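FOR IMMEDIATE RELEASE

Plisari publishes gripper comparison for bin picking, opens test log to integrators

POLLHOLM, 15 October 2021. Plisari today released the full results of its bin-picking gripper comparison, a bench program run at the company's Pollholm workshop. Two finger grippers, one wrist setup, same bin, same bars, same controller settings. The log covers 2861 scored pick attempts and is free to download, no sign-up.

The short version: the long-finger gripper from Liyanage did better on bars lying flat near a wall. The wide-jaw unit from Drarkside did better out in the open floor of the bin and was quicker to swap. Neither one wins everything and Plisari is not naming a winner.

"People call us and ask which gripper to buy," said Capucine Lecomte, who leads testing at Plisari. "We kept giving them an opinion. Now we can give them a file. They may not like what's in the file but it's all there, misses included."

Why bars

Most published picking numbers use boxes, or a mixed tote of household stuff. Plisari's customers mostly handle long narrow parts. Bar stock, cut rail, handles, trim. Long parts are awkward in a bin. They slide, they lean, one end rides up on another part, and a finger that comes down a little off center rolls the bar instead of gripping it. And when a bar settles along the foot of a wall there may be room for a finger on one side only.

So the test set is bars, in more than one color and more than one length, so the vision side has something to tell apart. They were dropped by hand before each run and not straightened. If a bar landed badly it stayed that way and the attempt got scored like any other.

The setup

An industrial arm, a KUKA, working down into an open-topped gray bin with sloping sides. Bins clamped to the bench so they can't creep. Plisari's early runs back in April were thrown out for exactly this reason, the bin had moved between sessions and the numbers from one day could not be compared with the next. Everything in the published log is from after the clamps went on.
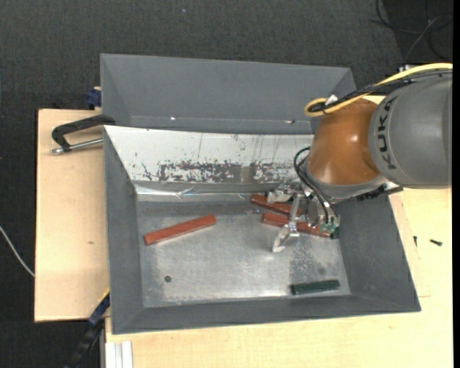 Each run went the same way. Drop the bars, take a reading, plan, go in, close, lift, hold, place. A pick counted only if the bar stayed in the grip for the full hold and was set down without a bump. Anything else was a miss, and the log says which kind: no contact, slip on close, slip on lift, wall contact, drop in transit, planner gave up. There is also a column called "other" which Plisari says it tried hard to keep empty and did not always manage.

Hold time was set at 15 seconds. Longer than a production cell would ever need. The idea was to catch slow slips, the sort where a bar looks fine at the top of the lift and then turns in the fingers on the way over.

What the log shows

Near the walls, reach matters more than force. The Liyanage fingers are long and thin enough to get in beside a bar without the palm of the tool meeting the rim. Wall contact was the most common miss for Drarkside and a rare one for Liyanage. Raising the closing force on the Drarkside unit did nothing for it, as you'd expect, the jaws were not getting there in the first place.

In the open part of the floor it flips. Wider jaws forgive a bad angle. When the camera had a bar's direction slightly wrong the Drarkside unit mostly pulled it straight on closing, where the long fingers tended to tip it up at one end. A tipped bar is not always a lost bar but it usually fails the hold.

Short bars were harder for both. Plisari expected the long ones to be worse. The planner was picking grip points too close to the end on short parts, a settings problem and not a gripper problem, and it has been left in the results with a note next to the runs affected.

Hoses and cables cost more time than anyone planned for. Several runs were stopped when a line at the wrist pulled tight on a deep reach. The dressing was redone twice. Stops of that type are logged but not counted against either gripper, and readers who disagree can add them back in, the column is there.

"I'd tell anyone starting out to spend a day on cable routing before they touch the software," Lecomte said. "We did it the other way around. That was a bad couple of weeks."

Cameras and controller

The comparison used one fixed camera looking into the work area. A second round, with the camera on the wrist, was started and then held over because the extra cable changed how far the arm could comfortably turn. It will be run separately and published on the same page. No date yet.

Shiny surfaces remain a problem. Glare off bare metal gave false edges in the depth reading, and the planner would sometimes go for a bar that wasn't there. Plisari tried a lower exposure, then two exposures merged. Merging helped but added time to each cycle, so the published runs use the single lower exposure. Both settings files are in the download.

Controller settings were locked before the first scored run. Same speeds, same approach height, same acceleration limits for both tools, with only the tool weight and center of mass changed at each swap. Plisari knows this is a little unfair on the Drarkside unit, whose maker recomends a slower approach. A small side set at the slower speed is included in it's own folder and kept out of the totals.

Wear

The fingers on both units were checked every 60 picks. Check meant wipe down, look for play in the joints, measure the opening, photograph the pads. Pads were replaced on a schedule whether they looked worn or not. Plisari has a longer endurance run in planning, 3000 picks per gripper without a pad change, to see where the grip starts to go. Funding for that is in place. Bench time is the holdup.

What's in the download

Raw log as a spreadsheet, one row per attempt. Both camera settings files. Tool drawings for the wrist adapter, which Plisari made in house and is giving away. The scoring rules, two pages. Pad change dates. A readme, please read it first, the column names are not obvious.

Liyanage and Drarkside each supplied one gripper on loan and saw the results before publication. Neither had a say in the scoring. Comments from both are attached to the download as received. Plisari paid for the bench time itself.

Send us your parts

Integrators and plant engineers with long narrow parts of their own are invited to send samples for the next round. Bars, tubes, rails, anything that fits flat in a standard bin. Please degrease them first and say on the label what they are. Parts come back if you include a return label, otherwise they stay in the test set.

"We'd like ugly parts," said Lecomte. "Bent ones, ones with tape residue on them. Clean parts make everybody look good."

Visits to the Pollholm bench can be arranged for small groups. Closed shoes required.

About Plisari

Plisari tests and sets up robot picking cells for small and mid-size manufacturers. The company is based in Pollholm and does not sell grippers, arms or cameras.

Media contact: Capucine Lecomte, Plisari, Pollholm. Bench photos and the wrist adapter drawings available on request.

ENDS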